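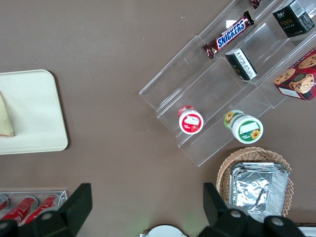
Snickers on a clear tiered display stand.

Ustport Community Help > Fire and Emergency > Smoke and Air Quality

How do I read the fire perimeter map against the daily acreage figure?

Asked by Tegan Ormsby on April 5, 2018
Tags: wildfire, maps, containment, evacuation zones

I live on the east side of Ustport, a short drive below the Bolger Ridge burn area. Last September, when the Bolger fire was active, I followed it two ways: the morning written summary from the incident team and the perimeter map on the county page. The two never agreed.

On the fourth day the written summary gave 2,034 acres at 12 percent containment. The map the same morning had a shape that measured well under that when I traced it with the area tool. That evening the map jumped to include the whole drainage south of Liltomitz Road, but the summary the next morning went up only slightly. The containment figure then went down to 9 percent, even though the summary said crews had made good progress on the north flank.

I am putting together a one-page sheet for our street before this season and I want to say which source to trust. Specifically:

Why do the map and the acreage differ on the same morning?
How can containment fall when no line was lost?
Is either number useful for deciding when to leave?

I have already read the glossary on the county page. It defines containment but does not say how the number is arrived at.

3 answers

Answer from Hryhorii Sirko
Accepted by asker

The two products are made at different times from different data, so compare timestamps before comparing anything else.

The perimeter usually comes from an infrared flight made at night. An interpreter looks at the heat data, draws a polygon, and passes it to the mapping staff with the incident. If the flight is canceled for weather, mechanical trouble or a higher priority fire somewhere else, the old polygon stays up. It may be supplemented by someone walking or flying an edge with a GPS unit. That gives you a perimeter in which one side is from last night and the other side is two days old. The map shows one outline and does not tell you which segment is which.

The acreage in the written summary is a figure submitted on a reporting form. It may be calculated from the latest polygon, or it may be an estimate from the operations staff when they know the polygon is out of date. On your fourth day it sounds like the summary carried the estimate and the public map was still showing the older shape. When the new polygon was posted that evening, it caught up in one step. The fire did not necessarily cover that drainage in one afternoon. It may have been there already.

A web map may also be a simplified copy of the official polygon with fewer points. Tracing by hand loses a bit more. I would not expect a hand trace to match the published figure closely even with identical timestamps. Horizontal area also ignores slope, so the ground surface is larger than the number in steep country. Both figures ignore slope in the same way, so this does not explain your difference.

On containment: it is a share of the perimeter. It has no direct relation to the area burned or to how much fire is out. In the simple case,

containment = length of line expected to hold / total length of perimeter

If the fire grows on the south side, the denominator goes up. The completed line on the north flank can stay exactly where it was, or even get longer, and the percentage can still fall. Your drop from 12 to 9 with progress on the north flank is consistent with that. A long irregular finger down a drainage adds a lot of perimeter for very little acreage, which would also fit a small rise in acres.

There is judgment in the numerator. Dozer line, hand line, a road or bare rock may all be there on the ground, but it is not counted until somebody in operations is satisfied it will hold. Some teams mop up a fixed distance inside the line first. So the percentage tends to lag the work, and then move in steps.

For your sheet I would put down three things: where to find the time of the last infrared flight, the link to the written summary, and your evacuation zone number. I would leave acreage and containment off it entirely.

Comment from Tegan Ormsby: Thank you. The flight time was in small print under the legend and I had missed it. The map I was comparing was 31 hours behind the summary.

Comment from Hryhorii Sirko: That would do it.

Answer from Declan Paewai

Just use the satellite hot spot layer. It updates several times a day and you don't have to wait for anyone to draw anything. I had it running on my phone through Ludevo all last season and it was ahead of the county map every time.

Comment from Aroha Trevaskis: Be careful with this. Each detection is the center of a pixel, and the pixel is hundreds of meters across or more depending on the instrument. The heat can be anywhere inside it. People on our road saw a dot on their own roof and panicked. Thick smoke or cloud can also hide active fire, so a blank area proves nothing.

Comment from Declan Paewai: Fair enough, but it still showed the Liltomitz Road run before the map did.

Comment from Aroha Trevaskis: As a rough sign of which side is active, yes. I would not measure distance to a house with it.

Answer from Heidrun Tanner

The first answer covers the numbers. On the third question, neither one is suitable for deciding when to leave.

Evacuation zones are set from expected spread, road capacity and the time needed to clear the area. A zone can go to a warning while the perimeter is still miles off if wind is forecast — and it can stay closed for days after the edge near it is cold, on account of damaged power lines and falling trees. A fire at 60 percent containment can threaten you if your neighborhood is opposite the open 40 percent.

Go by the zone status. East Ustport is split between two zones along the canal, so check which side each address is on before you print the sheet. Zone 8 includes the mobile home park but not the houses on the upper loop. The boundary was redrawn over the winter and older printed maps have it wrong.

Register every phone in the house for alerts separately. Registering the address once does not cover all of them.

Comment from Tegan Ormsby: Our street is on both sides of the canal. I will do two versions.

Was this page helpful? Yes / No
Related: What does "mop-up" mean in a fire update?
Related: Who decides when a road closure is lifted?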